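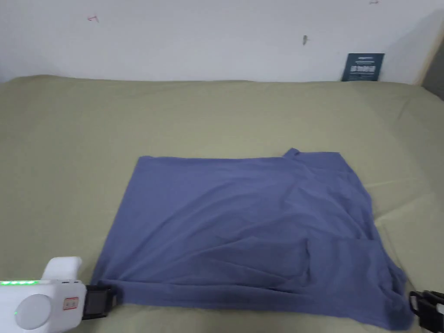
A blue-violet T-shirt spread out on an olive-green bedsheet

He used to row for Tustmont, in the three seat, and he can still tell you what the river smelled like on a winter morning before anyone else was on it. He talks about rowing the way some people talk about food. Half an hour into our conversation I hadn't asked a single question about his lungs and I didn't much mind.

But lungs are what I had come to talk about. He spent 20 years cutting and polishing stone, first at the Ó Briain yard on the edge of town and then fitting kitchen worktops out of a van, and he has silicosis. It comes from breathing in very fine silica dust, the sort you get when you cut or grind stone dry, and it scars the lungs. There is no way of undoing the scarring. He was diagnosed while he was still racing in the veterans' boat, and he was, by his own account, the fittest person in it.

"That's what threw everyone," he says. "I'd get to the end of a piece and I'd be hanging over the oar, and the lads would be laughing because they thought I'd had a late night. I thought I was getting old. I went training more! I honestly believed I could row my way out of it."

How long did that go on? Two winters, he thinks. There was a cough that he put down to the cold, and a tightness on the stairs at home that he put down to the training. It was the club's results that gave him away in the end. He kept a notebook of his times on the rowing machine, going back years, and one evening he sat at the kitchen table and read it from front to back.

"It was all there. A bit slower, a bit slower, then a lot slower. If you'd shown it to a child they'd have said something's wrong with this man. I took the notebook to the doctor. She was brilliant, she read the whole thing, and then she asked me what I did for a living, and I said worktops, and she put her pen down."

He is very keen that I write that part properly, the question about work. He had been to the surgery before about the cough and the subject hadn't come up, and he hadn't thought to raise it. He now tells anyone who'll listen to say what their job is when they go in with a chest complaint, and what their old jobs were too. Dust can do its damage long before you feel anything, and a person who has changed trades may not connect the two at all.

We talk about the dust itself for a while. In the early days at the yard there was a lot of natural stone, and much of the sawing was done wet. The van years were different. Engineered stone can contain a great deal more silica than marble, say, and he was often trimming it on site, in a driveway or somebody's garage, with a hand grinder and no water.

"You'd finish and your eyebrows would be white. You'd clap your hands and there'd be a cloud. I had a paper mask in the van somewhere, and I wore it when I remembered, and it didn't fit anyway because I had a beard. I used to drive home in the same clothes. My wife washed them. I do think about that."

Is he angry? He considers it for longer than any other question.

"On some days, yes. I'm angrier that it's still going on. You can cut it wet, you can have extraction on the tool, you can have a proper mask that's been tested on your own face. None of that's clever. It was all around when I was doing it and I just wasn't shown. Or I was shown once and then it was too slow for the job."

He has brought a claim, which is still going through, and he won't discuss the detail of it. He will say that the paperwork was harder than he expected, and that the thing that helped most was old payslips. He had a biscuit tin of them in the loft. A former workmate had none and is having to piece together a decade of jobs from bank statements and the memories of people he'd worked beside. "Keep your payslips," he says, and then says it again to make sure I've got it down.

What I really want to tell you about, though, is the Droltetti. It's the name of the boat - a wide, heavy, good-natured thing that Tustmont had been meaning to sell. After he stopped racing he couldn't bear to go near the river. Then he was sent on a pulmonary rehabilitation course, the kind with exercise and breathing work and talks, and found to his astonishment that he loved it.

"I'd been told exercise was finished, or that's what I'd heard, because I'd stopped listening by then. And there's this physio telling me no, you need to move, but you need to learn how. First week I did three minutes on the bike and had to stop. By the end I was doing 20. I was as pleased with that 20 minutes as with any medal, and I've got a few medals."

When the course finished he asked the club if he could take the Droltetti out with some of the others from the class. He got a yes, on condition that everyone had cleared it with their own medical team and that a safety launch went alongside. They've been going out ever since, in the warmer months. There's a retired baker, a former foundry worker, two people with COPD and a woman with asthma who has turned out to be the best cox he has ever sat in front of. They paddle, they stop, they drift about under the willows getting their breath back, and then they paddle again.

"We're so slow! We got overtaken by a swan. But you should hear the noise in that boat. On the racing crews it was silent, it was all business. This lot never shut up, when they've got the breath for it."

I was lucky enough to watch them come in one morning in June, and he's right about the noise. You hear them well before they come round the bend. The oars were going in at all sorts of times, and somebody was singing.

In between outings he visits the college at Hendance, where he speaks to apprentices on the construction courses. He takes his notebook. He used to take his scans as well but found that the students looked at them politely and then looked at their phones. The rowing times get them, especially the sporty ones. He hands the book round and lets them find the point where it starts to go wrong.

"Some of them have never worn a mask in their lives and they're 19, they're built like doors. I was built like a door. I tell them to ask for the water and ask for the extraction, and if the boss says there isn't time, go and ring somebody. One lad asked if I'd still have done the job. I said I'd still have done it, I loved it, I'd just have done it wet."

He turned 60 in the spring. His breathing is checked regularly, he keeps up with his jabs and he has good weeks and bad weeks. Hills are out. Cold air is a nuisance, and so are perfume counters. He has taken up baking on the advice of the man who sits behind him in the boat, though flour, he points out, is another dust you don't want to be breathing in all day.

The club has asked him to help find a second boat for next season, as there's now a waiting list for the first. He has his eye on one upriver that needs a new rudder and a lot of varnish. Somebody else will be doing the sanding.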